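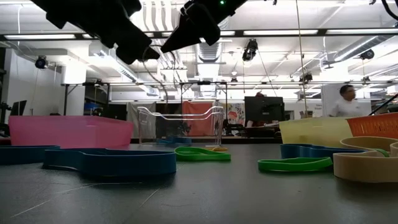
Taro's gripper over the sorting table, with colored bands and bins

Taro is a tabletop sorting robot built by members of Kisari, a shared workshop, to put rubber bands into bins by color. Work on it began in February, after the workshop took delivery of 1523 mixed bands it had not entirely meant to order. Sorting them by hand was estimated at one evening. The robot has so far taken longer.

Design

Taro has 2 arms with black two-fingered grippers. The fingers taper toward the tip, a shape settled on after blunter ones kept pushing bands across the table with great confidence. The control software, Gukine, was written at the workshop and is known for its error messages, most of which read "try again."

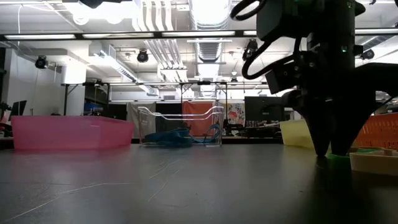 The bins are translucent or clear plastic, chosen by price. Gukine at first took a blue item seen through a clear wall to be lying on the open table, and sent the gripper straight at the plastic. A later version learned to ignore anything behind a rim, including, for one week, the whole table.

Handling

Rubber bands are poor subjects for automation. They twist, overlap and change shape when touched. The Cardoso routine, named after the street outside the workshop, has one gripper lift a band while the other waits below to take the far side. 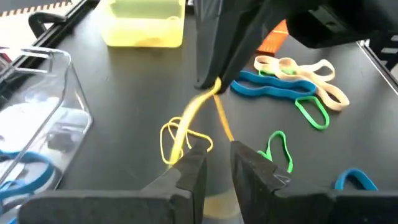
Thin bands are the harder case, as they tend to leave a slack loop that the software counts as a second band. In one trial of 600 picks, Gukine reported more bands sorted than had been put out. The figure stood in the build log until May 9, 2020, when it was corrected. The log lists 19 open faults, one of them a duplicate.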